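4. First start of the season

This section is for the Fuletti 54 walk-behind mower. Read it fully before you begin. If the machine was stored with fuel in the tank, drain the old fuel first (see section 3).

1. Put the mower on flat ground and pull the key out.
2. Check the oil. The level must be between the two marks on the dipstick.
3. Set the cutting height to position 6. For the first cut in June, when the grass is long, do not go lower than this.
4. Open the fuel valve and press the primer bulb 2 times.
5. Insert the key, hold the safety bar against the handle and pull the starter cord slowly until you feel resistance. Then pull it strongly.

Caution: Never put a hand or foot under the deck while the key is inserted.

Note: If the engine does not start after a few pulls, wait a little before you try again – too much fuel may have come into the cylinder.

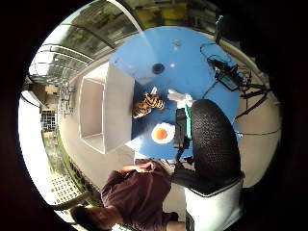

Gretham, Tue 6 August

The following steps were changed in this edition. They replace the page about blade tension in the older printed manual.

6. Let the engine run for a short time, then stop it and remove the key. Disconnect the spark plug cable.
7. Wear thick gloves. Tighten the blade bolt to 40 Nm with a torque wrench.
8. Turn the blade slowly by hand. It must move freely and not touch the deck.
9. Connect the spark plug cable again.

Caution: A bent blade must be replaced. Do not try to make it straight with a hammer.

Spare blades and bolts can be ordered from Maillard. Please give the serial number, which is stamped on the rear of the deck – the number on the engine is a different one.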